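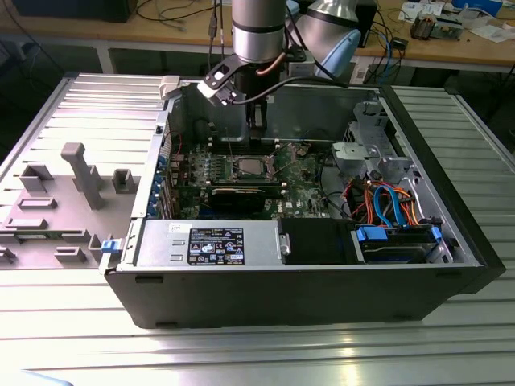
Gripper over the open tower, fixed camera view. One of the PC cases from the Grernlow set.

Grernlow: README

Hi! This is the data and the write-up for Grernlow, my attempt at finding out how much a robot arm can learn about taking old desktop computers apart when every demonstration starts from a slightly annoying position. The code lives in a separate repo called Bitora (same account), and you don't need it just to look at the episodes.

Last updated 2024-11-06.

What's in it

146 episodes of teleoperated work on open desktop towers lying on their side. Each episode is one short job: go down into the case, find a part, get the fingers onto it, and either pull it or stop at contact, depending on the task name. The jobs are cable pulls, memory modules, drive rails and expansion cards. I wanted to do CPU sockets too, but the lever kept beating me (more on that below).

Each episode folder has the video from the fixed camera, the joint positions, the gripper opening, and a little text file where I typed whatever I was thinking when I hit stop. Please read those if you train on this! Some of them say things like "grabbed the wrong cable, kept going" and I left those episodes in on purpose.

The method, quickly

The idea is called staged starts. Normally you'd park the arm at a home pose, press record, and drive to the part. The policy then gets really good at the long boring trip through the air and has very little to chew on once the fingers are near the board. So I recorded the approach once per case, and then started most episodes with the gripper already pointing down into the case, at a random offset from the part. Short episodes, lots of corrections, hardly any air.

I compared it with a plain version trained on full-length recordings, same network, same training steps. Both got 200 trials, split evenly over the four job types. The staged version was clearly better on the drive rails and the memory modules. On cables it was a wash. I think cables are just a different problem: blue data cables and orange power cables cross over each other, you pull one and its neighbor comes along for the ride, and no amount of clever starting poses fixes that. The per-job tables are in results/, including the ones I don't like.

Things that went wrong

The table. It's ribbed aluminum and it shines. When the lights are up you get bright stripes along the slats, and an early policy was quite happily using them to work out where it was. I moved a lamp in August and it fell to pieces. There's now an augmentation in Bitora that messes with the brightness in the lower part of the picture, and you should leave it on.

The socket. With the cooler off you can see the retention frame fine, and I could sort of work the lever by hand through the teleop, but I got 7 clean recordings out of a whole lot of swearing. They're in extras/ and aren't part of the 146.

Finger depth. The fingers point straight down for nearly everything, and from the fixed camera it's hard to judge how far they are above the board. I stop a bit early as an operator, and the policy learned to stop a bit early too. If yours hovers, that's me, sorry.

Labels. Job names in the first 2 sessions use my old spelling (dimm_out instead of memory_out). The loader handles both. If you write your own loader, watch for it.

Using it

Unpack it anywhere, point the loader at the top folder, and it'll find the rest. Splits are by case, so a tower in the test split never shows up in training. Please keep it that way if you report numbers, because my random split gave me lovely results that meant nothing at all.

I ran everything through Gradau, the little scheduler we use in the lab at Murín, but there's nothing special about it and a plain shell loop works just as well.

What it's not good for

It's one arm, one gripper, one table and one person driving. I wouldn't expect a policy from this to walk over to your bench and start pulling drives. Don't use it on anything powered, either. I haven't tested that and don't plan to.

Questions, bug reports and better ideas about cables all go in the issue tracker. I read it most mornings. If you open an issue about one episode, include the folder name so I can find my notes for it.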